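Gatby Print Room

The Gatby Print Room is a small gallery of etchings and woodcuts in Urquhart, and I'll admit up front that I'm fond of it. It opened in August with 36 prints, hung by technique and not by date — a choice I still like!

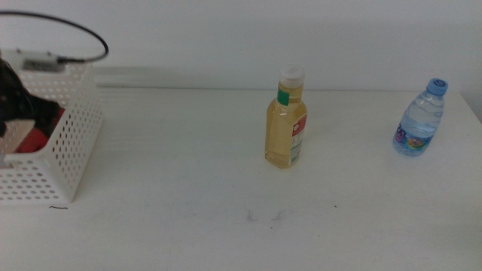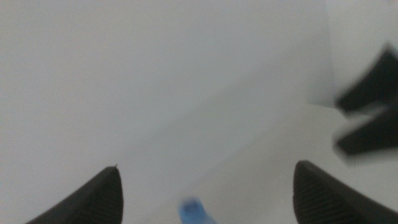

One visitor wrote in to say that the hanging made the early woodcuts hard to follow, and that a dated list by the door would help. Fair enough. The Flumari bequest later added 22 etchings, mostly harbor views.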